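# Pale floor

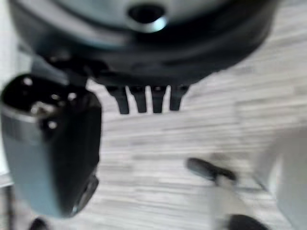
*Photo: Bent Dalsgaard, 3/21/26. Shared with permission.*

A **pale floor** is any indoor floor whose walking surface is light in color, whether it got that way from the material itself, from a coat of paint, or from years of patient scrubbing. The term covers a wide and rather friendly family of surfaces, including limed boards, light stone, cream tile, and the many sheet coverings sold in shades of sand, oat, and milk. People have been fond of them for a very long time, mostly in rooms where daylight is in short supply and every bit of it is welcome.

## Light and appearance

A light surface sends a good share of the daylight back up toward the walls and ceiling, so a small room with a pale floor often feels larger and more cheerful than its measurements would suggest. Dark things stand out sharply against it. This is a blessing when you have dropped a black button or an earring back, and something of a trial when you own a black dog.

The color is seldom as plain as it looks in the store. Most pale floors lean a little toward yellow, pink, or gray, and the lean changes through the day as the sun moves around the house. Leire Benítez, in her household manual *The Girner Book of Floors*, recommends laying a sample flat in the room and living with it for 11 days before ordering anything (she admits that her own family gave up after four).

## Everyday care

Dry sweeping comes first, and comes often, as grit dragged underfoot will dull nearly any finish over time. A soft broom or a dust mop is plenty for most homes. Washing is usually done with a well-wrung mop and clean lukewarm water, changed as soon as it turns gray, working backward toward the door so that you don't have to cross your own wet floor in your socks.

Scuffs from dark shoe soles are the most common complaint. A damp cloth takes care of many of them, and a little baking soda on the cloth will coax out some of the others, though stone and waxed wood should be left out of that experiment and treated only as their makers advise.

## In Umusico

The town of Umusico keeps a custom of scrubbing its light wooden floors in September, once the summer visitors have gone home and the doors can stand open all day. Baltasar Barroso wrote down the habits of 2 neighboring streets, Escobar and Proltetora, whose households disagreed warmly over whether sand belonged in the bucket.

## See also

- Dust mop
- Limewash
- Floor paint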